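19 October 2025
By Keabetswe Venter

4. What people call the color of a shirt

4.1 Why I stopped trusting the color chips

My first plan for this part of the study was a tidy one. I would hand people painted chips, ask for a name, write the name down and go home. I did that in January with a handful of people in Pesgate and got perfectly good answers - green, brown, light brown, gray - and not one of them sounded like anything I'd ever heard a person say about their clothes. A chip is a funny thing to be asked about. You hold it up, you squint at it, and you give the answer you think a school would want.

Clothes are different. People talk about them all day long and they do it with a purpose, usually to pick one thing out from a pile of other things. My aunt says "the mustard one" about a cardigan that I would call yellow if you put it in front of me as a chip, and I'd call it mustard too if I was the one sent upstairs to fetch it. So I threw the chips out (well, they're in a drawer) and asked people to talk about shirts.

The setup was simple. Each of the 97 speakers, half of them from Pesgate and the rest from Jenside and the farms past it, described shirts they owned so that a listener could find them in a closet. I got 542 descriptions that way. Some had no color word in them at all, because people said things like "the one with the bad collar" or "my dad's," and I loved those but I couldn't use them here. That left 458.

4.2 The trouble in the middle

Blues and reds gave me almost no grief. People from both towns used the same few words and added "dark" or "light" when they needed to. Where it got messy was the stretch between green and brown, and I spent most of the spring in there.

Three words do nearly all of the work in that stretch: khaki, olive and army. You'd think they would divide the ground up between them, and on paper they do. Olive is supposed to be the greener one and khaki the sandier one, and "army" sits somewhere on top of both. But my speakers didn't carve it up like that. A total of 80 descriptions had the word khaki in them, and when I asked people to point to a close match on a fabric card afterward, their picks ran all the way from pale sand to a green I'd have sworn was moss. Olive was steadier. Nobody in Jenside picked a sandy swatch for it, and in Pesgate it happened only with speakers who also said they didn't much like the word.

Part of this is about what khaki means to begin with. For a good many of the older speakers it's a kind of pants before it's a color. Khanyisile Mthembu told me she owned "blue khakis" and then laughed at herself for a good minute, but she didn't take it back, and I don't think she should have. If the word names a cut and a cloth, then the color is free to wander. For younger speakers the word has mostly lost the pants and kept the color, only it has kept a different color in different houses.

I also want to say something about stores, because I came in thinking stores would explain everything. They don't. I went through the fall listings from Du Plessis and from Stirora, who between them sell a large share of the shirts in both towns, and neither one is any help. Du Plessis uses "khaki" for sand and nothing else. Stirora uses it for a gray green. You would expect regular Stirora shoppers to lean green, and they do lean a tiny bit, but the same people will call a Du Plessis shirt khaki without blinking. They learned the word before they ever read a label.

4.3 Doubled names

The thing I find most interesting came out of the answers I nearly filed as noise. When a shirt fell in the middle stretch, a lot of speakers didn't choose. They stuck two words together: olive-khaki, khaki-green, sort-of-army-olive. I first coded these by whichever word came last, the way you would with "blue-green," and the results made no sense at all. Shirts coded as khaki looked just like shirts coded as olive.

Then I listened to the recordings again with the pauses marked, and it got clearer. In "blue-green" people tend to run the two words together at one even speed. In "olive-khaki" there was very often a small gap, and the second word came out a bit slower, like a correction that never quite throws out the first try. I now read the pair as one label with two handles on it. The speaker doesn't know which word the listener uses, so they hand over both. Figure 4 gives a case from the middle of the stretch.

Figure 4. Short-sleeved shirt, olive-khaki.

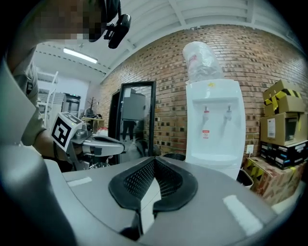

Lesego Naidoo read a draft of this section and wrote back that I was making too much of the listener. Her point was that people double up their color words when they're alone too, say in a shopping list or a note to themselves, and there's no one there to hand a second handle to. She also thought the pause could just be somebody hunting for a word, the same as they'd do with a street name.

I went back and forth on that for a while. I don't have shopping lists, so I can't answer the first half of it, and I'd be glad if someone with a box of them would look. On the second half I'm more stubborn. A hunting pause usually brings some company with it, an "um" or a stretched vowel, and the gaps in the doubled names were mostly clean. Lerato Zulu timed a batch of them without knowing which pairs I cared about, and she heard them as clean too.

What I can't do is say how far this goes past shirts. I tried a short round with coats and people hardly doubled anything, maybe because most of them only had the one coat and "my coat" was plenty. Curtains might be better. Mpho Chauke has recordings of people in Jenside talking through their living rooms, and I've asked to borrow them for Section 5.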